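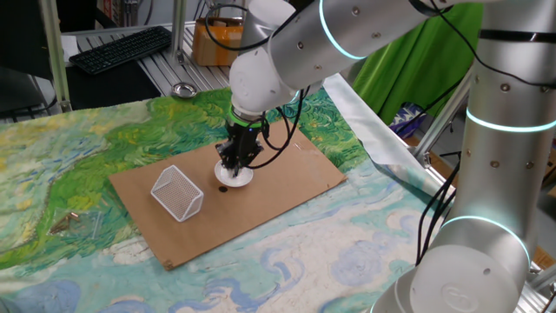
White dish on the cardboard

Shipping one small dish without paying more than the dish is worth?
Posted by Irja Rantala

I sold a small white dish to a buyer in Ostelthorpe. It matched a set she's been putting together since before I could drive, and she has informed me of this in several messages. She wants it in one piece. I also want this, as I've already spent the money.

The shipping counter quoted me for "fragile handling," and as far as I can tell that means a sticker. The box they sell is big enough for a microwave. Can I pack it myself in a smaller one, and how much padding is enough? I have newspaper, a pile of cardboard sheets and a roll of bubble wrap that my nephew has already popped most of.

Pentti Ahonen
Skip the sticker. I've mailed dishes for years, and the sticker mainly tells people which box to put at the bottom.

Use two boxes. Wrap the dish in plain paper first (newspaper ink comes off on unglazed spots, and your buyer sounds like someone who checks unglazed spots). Then bubble wrap, bubbles facing in, taped to itself and never to the dish. Cut two squares of cardboard bigger than the dish and tape them together around it like a sandwich. That goes in the small box with crumpled paper on every side. Close it and shake it. If you hear anything, open it and add more paper.

The small box goes inside a bigger one with two inches of padding all around. Stand the dish on edge, too. Flat feels safer, but a dish on edge takes a drop better.

Your nephew's bubble wrap is now just wrap. Buy a new roll.
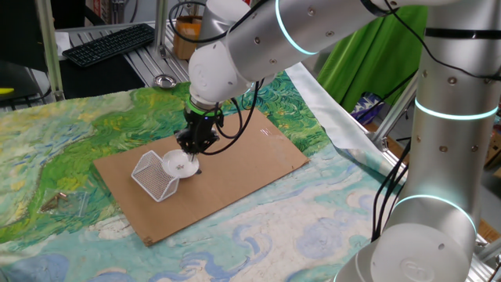
Same dish, same sheet of cardboard

Ville Kinnunen
just use towels. sent my sister 300 dollars worth of plates in towels and only one broke, and she never liked that one

Omolara Garba
Pentti has it right, except I'd go three inches on the bottom — boxes get dropped on the bottom. Also put a slip of paper with both addresses inside the outer box. Labels fall off. I once got a stranger's gravy boat that way and had it until May.

Take a photo of the dish before you wrap it and another once it's in the box. If it breaks and you file a claim, they will ask for both, and then they'll ask for the receipt.

Irja Rantala
Thank you. Two boxes, new roll. Ville, I need my towels.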